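The Staying Power of Bright Green
Kekana Quarterly, January 2022

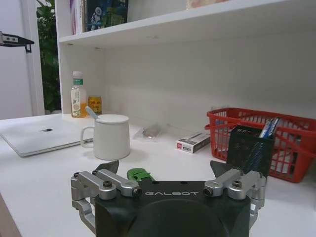 Bright green on a small, rounded shape.

Few colors have moved through the home as steadily as bright green. The Budbridge Museum of Household Design holds 572 objects in the color, most of them acquired from families in Jalthorpe and the surrounding villages. The earliest are enameled kitchen tins. The later ones are molded cups, pegs, combs and garden labels.

Curator Palesa Naidoo attributes the change to the arrival of cheap pigments that kept their strength in molded goods. Before that, green was a difficult color to sell. It faded in sunlight, and shopkeepers moved it to the back of the window.

Letters in the museum's archive show how quickly opinion shifted. One Jalthorpe retailer ordered 18 green pitchers in the spring and wrote again before the end of May to request 440 more. Buyers, he reported, wanted something they could find in a dark cupboard.

The museum's conservator, Zdeňka Koubek, is now comparing samples from the collection for signs of yellowing. Her findings will guide the lighting of the new east gallery, where 28 pieces will go on display. Visitors who own green household goods made in the district are invited to write to the registrar.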